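Chapter 4
The Desk and What Ends Up on It

Every office has a policy about desks, and every desk ignores it. When the furniture supplier Wilel surveyed its own headquarters one August, it found 118 desks and 3708 objects on them that had no connection to anybody's job. The company sells desk organizers. Most of the organizers were in the count.

This chapter looks at how small things settle in a shared workspace. We begin with the difference between storage and parking. A stapler in a drawer is stored. A jacket on a chair is parked, and it may stay parked until spring. Section 2 takes up decoration, a word that covers the plant, the candle and the mug from a conference in 2 colors. Readers who believe they own no decorations should look behind their monitors before going on.

Tools are a harder case. A utility knife comes out to open one carton and then lives on the table for 27 weeks, usually on top of something nicer than itself. 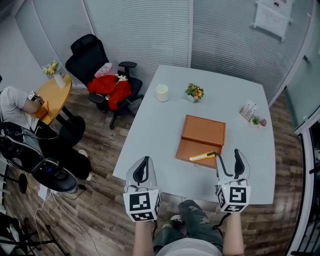

The usual cure is a box with a lid – handsome, often leather, bought with real hope. Section 3 follows one such box through a year at the Itora office, where it held, in order, pens, receipts and a smaller box.

Related chapters
Chapter 2: Chairs as Closets
Chapter 5: The Gebremichael Drawer Study
Chapter 7: Moving Day at Wovix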